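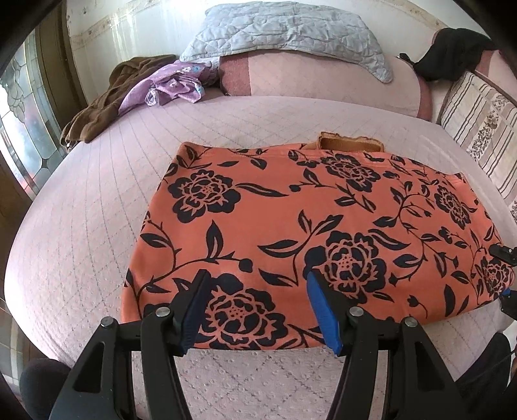 Who owns a meteorite?

A rock the size of a grapefruit falls into a wheat paddock outside Brekent. It has travelled for millions of years and cost nothing to deliver. By the end of the week, three people say it is theirs.

The farmer owns the land. The woman who found it was walking the fence line with permission. The state museum at Ostgate says the law gives it first claim on anything that fell from the sky. All three have a point, and the answer depends on which side of a border the rock came down.

In some places a meteorite belongs to the landowner. In others it goes to the finder, or straight to the government. Export rules add another layer. A stone that can be sold freely at home may need a permit before it can be posted overseas, and a missing permit can mean a fine for the buyer as well as the seller.

Prices vary just as much. The Brekent stone weighed 205 grams after a sample was cut for testing. Ordinary stony meteorites like it sell for a few dollars a gram. Pieces known to come from the moon or Mars can bring hundreds of times that.
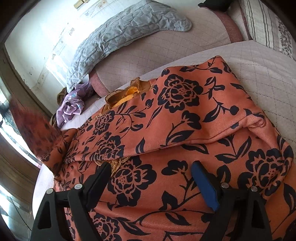 What the dealers look for

Condalitz, a small auction house that holds a space rock sale each September, listed 28 lots last year and left five of them unsold. All five had weak paperwork. A buyer wants to know where the rock was found, when, and who classified it.

Colour and shape matter less than most sellers expect. A dark, glassy crust suggests a recent fall, but plenty of furnace slag has one too. The Virág collection, now on loan to Ostgate, includes two pieces of slag that were bought as iron meteorites and kept as a warning.

As for the Brekent stone, the farmer and the finder have agreed to split any sale. The museum has asked for more time, and the rock is in its safe until the claim is heard.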